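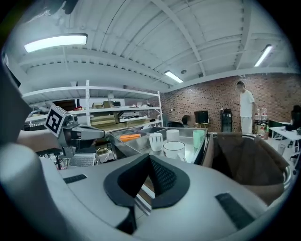 *Cups on the steel tray, brown-lined container next to it*

**Has anyone got a divided steel tray to work for cups in a shared workroom?**

We share one big room with a brick wall and not enough storage. Someone talked us into keeping the cups on a compartment tray, and I'm not convinced. The striped cup, the plain white one, the big mug and the mint green one all end up on it, plus whatever else gets dropped there. The seller (Danine) says the dividers "keep everything in its place". Do they? I'm tempted to go back to a plain shelf. Budget is £20.

*Posted by Umlow, May 2025*

---

**Collado**

I doubt the tray is your trouble. Dividers are fine for cutlery and useless for mugs, which are all different widths. Take the cups off and give the tray to small stuff.

I'd look at the desk first.
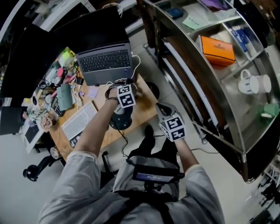

A sticky note, a calculator, a spare keyboard and a heap of cables all want a home more than the cups do. Put the cables in the lined container and see if it lasts a week. Mine lasted until December, but I'm told I'm unusual.

---

**Tillow**

just get hooks

---

**Danine_is_overpriced**

Had the same tray for 2 years. It's easy to wipe and that is the only good thing I'll say for it. If you do keep it, limit it to 4 cups and make people take the rest home. Hooks are no good on old brick, by the way, the plugs work loose. Don't spend the £20 until you've cleared a shelf on that white metal unit.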